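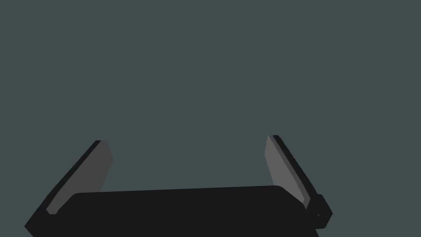 September 14, 2024 – sim bench, club room

In by nine, Renzo already here. Plan was to finish the wrist cam view in the simulator and start on the sorting task. Got the first half done and a bit of the second.

Wrist cam: mount offset in the config was still the one from last year's arm. Changed it, view is a lot better. Both fingertips in view with the jaws open, pads show up lighter than the rest so we can tell them apart from the body. Background left as the plain slate color for now. Rebecca wants the table texture in before we show anyone, I'd rather wait till the grasp code works. Parked.

Gripper opening: command range in the sim is 0 to 150, real one stops at 138. Nobody wrote that down anywhere so writing it here. Capped the sim at 138 as well. If you pull the old branch you'll get the old cap, so don't.

Closing speed – left at default. Renzo tried doubling it and the fingers went straight through the test block. Contact settings probably. He dropped the physics step to half and it got better but the whole thing crawls on the Darnlow machine. Compromise for now: small step only while closing, normal step the rest of the time. Ugly, works.

Ran the pick test with the script Rebecca sent Thursday. 117 good picks out of 150 tries, block position random inside the square, rotation fixed. Most of the misses look like the same thing, block near the far left edge and the arm comes in too shallow, nudges it, closes on air. A handful are something else, arm just stops above the block and waits. No error in the log. Suspect the timeout but haven't checked.

Then turned on random rotation and it was a mess. Didn't keep the numbers, killed it early. The grasp planner asumes the block is square to the table, we knew that, just hoped it would be less bad. Needs the angle estimate from the camera before it's worth running again.

Competition stuff: rules sheet from Cattaneo says one practice upload per team before the October round, then the real one. So the practice one has to be near final. Objects are the small cube, the tall cube and the "irregular part" which they still haven't published a model for. Rebecca emailed them. Meanwhile Renzo is drawing up a lumpy thing in CAD so we have something to fail on.

Naming – we are going with Briltska for the repo and the team name both. Bustero is dead, please stop making folders called that, there are two on the share already and one has the good calibration file in it (moved now, see /calib).

Lost an hour after lunch to the joint limits. Right finger opened wider than the left whenever the arm was reset mid motion. Reset wasn't zeroing the mimic joint, only the driven one. One line fix in reset_arm(). Renzo found it, I was off looking in the wrong file the entire time.

To do
– far left misses, try approach height up by 6 mm and rerun same seed
– look at timeout for the ones that hang
– angle estimate (Rebecca, she has the notebook from class)
– save wrist cam config under a sane name, not final_final2
– ask whether the practice upload counts if it crashes on thier side
– someone else please read the rules sheet too, I only skimmed the scoring part

Pushed everythng to main before leaving except the step size hack, that's on Renzo's branch till we've tried it on his laptop. Room is booked Tuesday after class.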